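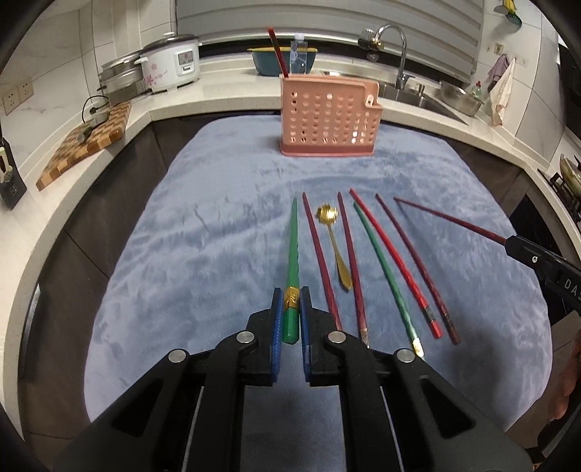

Unit 4: Sorting, Pairing and Drying Small Tableware

Course: Domestic Service Practice, Mustdale evening program
Notes prepared by Baldur Ladefoged, with corrections from Adaeze Tijani
Read before the July practical

4.1 Scope

This unit covers chopsticks and small spoons: how they are laid out after washing, how they are matched into pairs, and how they are put away. Knives and serving pieces are in Unit 5. Glassware was Unit 3 and will not be repeated, except where the drying rules are the same.

4.2 Terms

Tip: the thin end of a chopstick, the end that touches food.
Butt: the thick end, held uppermost in the hand.
Band: a ring of metal or metal-colored decoration near the butt. Some bands are plain and some are embossed or patterned.
Set: all pieces that were bought or issued together.
Pair: two chopsticks of the same color, length, band and finish. All four must agree.
Single: a chopstick with no partner on the cloth. A single is not a reject. See 4.6.

4.3 The work surface

Lay a thick, soft cloth over the counter before any pieces come out of the rack. A pile fabric such as plush keeps round pieces from rolling and softens the noise. The blue plush in the opening photo is a workable choice: red, green and gold all read clearly against it. Avoid patterned cloths. Dark red and brownish red are hard enough to separate on a plain ground.

Brush the pile in one direction before starting. Pile brushed two ways looks darker in streaks, and a thin dark tip can be lost in a streak. Pull out any wrinkle that runs under the sorting area. Keep the cloth back from the sink by at least the length of one chopstick.

The plush is a sorting surface only. Pieces are dried on flat cotton first (4.7), and plush that has become damp is changed.

4.4 Laying out

1. Place pieces one at a time, tips away from you and butts toward you.
2. Leave a gap between neighbors. Pieces that touch get picked up together.
3. Slanted rows are acceptable. Do not spend time making them parallel, provided every tip points to the far side.
4. Spoons go bowl outward, so that the handle is nearest the hand.
5. Do not stack. If the cloth is full, finish what is on it and start again.

In the photo a gold spoon lies between two dark red chopsticks. This is a common way for a pair to be overlooked, as the eye stops at the bright piece. Move spoons to the end of the row before pairing starts.

4.5 Pairing

Work by color first, then band, then length, then finish. Do not start with length. Length can only be judged with the butts level, and on an unsorted cloth they never are.

Color. Compare under the same light, side by side. The opening photo has green, dark red, bright red and a dark brownish red. The last two lie next to each other and run nearly parallel, which gives them the look of a pair. They are different colors and should be treated as two singles until partners are found.

Band. Read the band with the butt toward you and turn the piece through one full rotation. Embossing is often worn on one side. The green piece at the center of the photo has a shiny gold band with small embossed marks. The green piece farther right has a bright gold band. Green with green and gold with gold makes them a probable match, to be confirmed by turning both. The bright red piece has a dark metallic patterned band and would not be confused with either.

Length. Stand both pieces on their butts on a hard surface and compare tips. A difference of 2 mm is allowed for lacquered or painted pieces. Anything greater and the two are held as singles.

Finish. Run a fingertip along the shaft. Smooth goes with smooth, and rippled or faceted with the same. Look also for lifted lacquer near the tip -- a piece that is flaking is withdrawn, whatever the state of its partner.

4.6 Singles

Singles are kept in the Drodix tray, left compartment, tips to the back. The tray is checked at the end of each session against the pieces just sorted. A single that has stayed in the tray for 15 sessions may be released for use as a cooking or stirring stick and is then marked at the butt with a paint dot.

Marked sticks do not go back into table stock. Adaeze Tijani asks that this be done properly: last term several marked sticks were laid at place settings.

4.7 Drying before sorting

Pieces are drained upright, butts down, then rolled in flat cotton. Roll, do not rub. Rubbing across a raised band pulls threads from the towel and leaves them under the edge of the metal.

Spoons with shaped bowls need separate attention. Water stays in the creases between the petals of a flower-shaped bowl and at the point where the neck meets the handle. Press a folded corner of cotton into each crease. A bright reflection from the bowl says nothing about the creases, which must be looked at from the side. Pointed or leaf-shaped handles are dried from the neck toward the point.

4.8 Putting away

Table pairs: Bako drawer insert, one pair per slot, butts forward.
Spoons: Vorka box, lined, bowls all facing the same way.
Singles: Drodix tray as above.

Pairs are not held together with rubber bands. Rubber marks lacquer and dulls gold finishes. Use a paper sleeve if a pair must travel.

4.9 Stock record

The teaching kitchen was issued 2000 chopsticks when the program opened. The present table stock is 473 pairs, not counting marked sticks. Enter changes on the sheet inside the Bako drawer, one line per session, initials at the end of the line. Withdrawn pieces are entered individually with a reason: chip, flake, bend, band loose.

4.10 Preparation for the practical

Each bench receives a mixed lot, already dry, with spoons included. You will lay out, pair, and put away. Bring your own plain cloth if you prefer one to the issue plush, and check beforehand that it is big enough for a full lot with gaps. Marks are given for correct pairs and for correctly held singles -- a forced pair loses both.

Reading for Unit 5: handout on edge care, sections 5.1 to 5.3.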